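Search tips
Go

Posted 7/4/23 by the Clovbridge Home Notes desk

Dust sheets, liners and other big awkward cloths

April is when I get everything out for the spring painting, and every year I seem to spend the first morning wrestling with sheets. I have a fair old pile of them by now, some cotton, some plastic, and one enormous thing I bought at the market in Sardale that would cover a bus. They are a blessing when they lie flat and a proper nuisance when they don't, so I thought I'd put down what has worked for me over the years.

Start with the fold. If you put a sheet away in squares, the creases will do half the work next time, as you can open it one panel at a time and stop when it's big enough. Lay it over the table or bench with the middle crease down the centre and let the sides drop by themselves – no flapping it about like a bed sheet, or you'll have every speck of dust in the house up in the air. 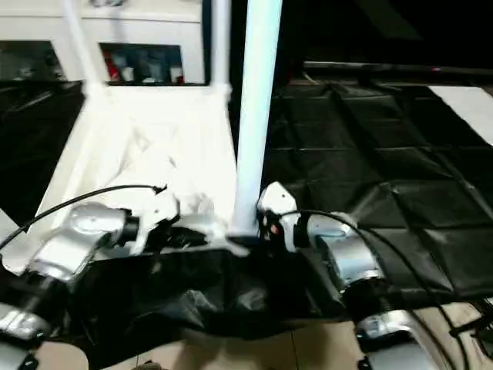
Fabric that goes inside a frame or a box is another matter, and I always cut it too generously. A bit of slack is lovely, but a great bunch of it in the corners will drive you mad. Do the far corners first, then the near ones, and smooth from the middle outwards with the flat of your hand. Clothes pegs will hold it against a thin pole while you make up your mind (I keep 30 in an old sweet tin and still run out!).

Glossy plastic slides, so weigh down the edges before you walk anywhere near it. Tins of beans do nicely. And if it's come out terribly crumpled, leave it spread out overnight in a warm room and it will settle a good deal.

Wipe everything down before you fold it up again, and write the size on a bit of masking tape while you remember it.

Contact us | © Clovbridge Home Notes | Back to top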